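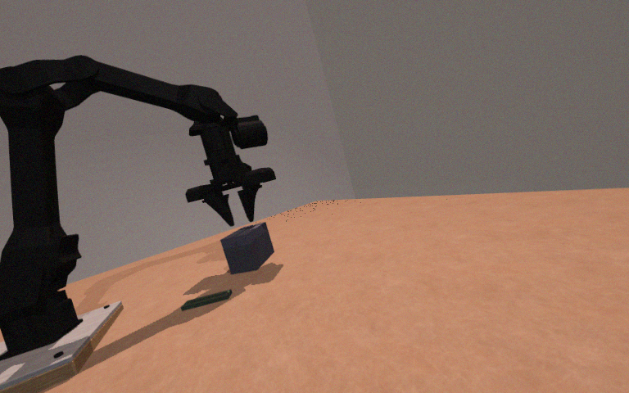
Slide 1. Render: black arm, small cube, tabletop.

Piecing accuracy for swapped blocks — speaker notes
Tülin Gündoğdu, Ivgate Quilters, March 25, 2025

2 min read

Slide 2. Scope
Talk covers block swaps only. Quilting and binding are in Shabnam Kiani's session after the break. Assume everyone can sew a straight line and owns a rotary cutter.

Slide 3. The problem
In the February swap the blocks were meant to measure 12½ inches unfinished. Mine came back between 12⅛ and 12¾. Put the short block on the table next to the long one. Let people handle them.
Most of the error is in the seam allowance. A four-patch has one seam across its width. A block with seven seams across, each a thread too wide, loses close to a quarter inch.

Slide 4. Scant quarter inch
Definition: a quarter inch less the thickness of the thread and the fold. Test: cut three strips 1½ inches wide, join along the long sides, press, measure the middle strip. It should read exactly 1 inch. If it reads less, move the needle one step to the right and repeat.
Do the test again after changing thread. I moved from a 50 weight to a 40 weight halfway through the Stusten quilt and had to unpick a whole row.

Slide 5. Pressing
Press, lift, move. No sliding. Steam only after the block has been measured. Bias edges stretch — flying geese are the worst for this. Starch before cutting if the pattern has more than a few triangles.
Ask who presses open and who presses to one side. Do not let this run on.

Slide 6. Writing the request
If it is your month to choose, send the following: unfinished size, fabric list, pressing direction, return date. Add a paper template if there are any odd angles. The Avcı star needs one. Pick a block that takes one evening.
Hand round the Dalomton sheet here.

Slide 7. Blocks that arrive wrong
Up to ⅛ inch small: ease in, pin at each end and the centre. Smaller than that: add a narrow frame to every block and trim all to one size. Do not trim through the points.

Questions. Spare strips are in the blue tin.

Comments

Marjoram: My machine has no needle positions. Can I use tape on the bed instead?

Tülin Gündoğdu: Yes. Several layers, so the fabric has an edge to run against. Then do the strip test.

pinsandneedles: Middle strip came out at 15/16. Explains a lot of my sashing.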